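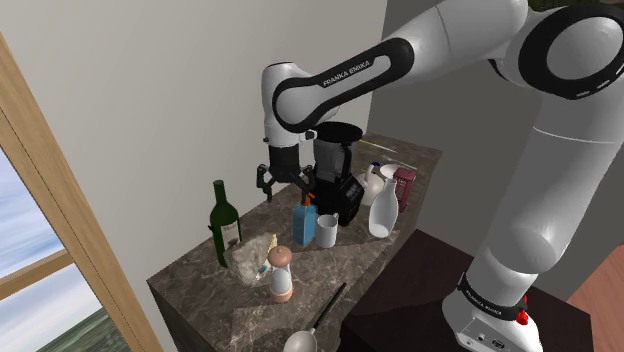 Food Science for Beginners
Handout 2: Emulsions, or why mayonnaise holds together
Instructor: Henryk Śliwiński

Reading before class: the chapter on fats, up to the section on butter. Skip the boxed math if it scares you, we'll do it together.

Where we left off

Last time we shook oil and vinegar in a jar and watched the layers come back. Water molecules pull on each other strongly and have very little interest in oil. Shaking breaks the oil into drops, the drops bump into each other and merge, and soon you have two layers again. Today we stop the merging, and I think this is one of the most beautiful things in the whole course!

Terms

Emulsion: tiny drops of one liquid spread through another that it doesn't mix with.
Dispersed phase: the liquid in drops.
Continuous phase: the liquid around the drops.
Emulsifier: a substance that sits at the surface of the drops and slows down merging.

Mayonnaise is oil in water. Butter is water in fat. Milk is fat in water, and cream is too, with more of the fat. Try to sort a few more from your own fridge before class (peanut butter is a fun one to argue over).

What the egg yolk does

Yolk contains lecithin. One end of a lecithin molecule is happy in water and the other end is happy in oil, so it parks itself right on the border between them. Yolk proteins help too - they form a thin, stretchy coat on each drop. Mustard adds a bit more help, plus flavor.

What surprises people is the thickness. Oil is runny, vinegar is runny, and yet mayonnaise stands up on a spoon! The drops are packed so tightly that they press against each other and can't slide past. Add more oil and, up to a point, the sauce gets stiffer.

Drop size

Smaller drops rise more slowly. By Stokes' law the speed depends on the square of the diameter, so a drop 10 times smaller rises 100 times more slowly. That single line explains why homogenized milk doesn't grow a cream layer the way milk straight from the farm does.

When it breaks

A broken sauce has usually had its oil added too fast at the start. Put a fresh yolk in a clean bowl and whisk the broken sauce into it, a few drops at a time. It feels like a magic trick and I still love doing it.

For next time

Problems 2 through 11 at the end of the chapter. Bring a label from any salad dressing, and underline whatever you think is the emulsifier - guesses are welcome.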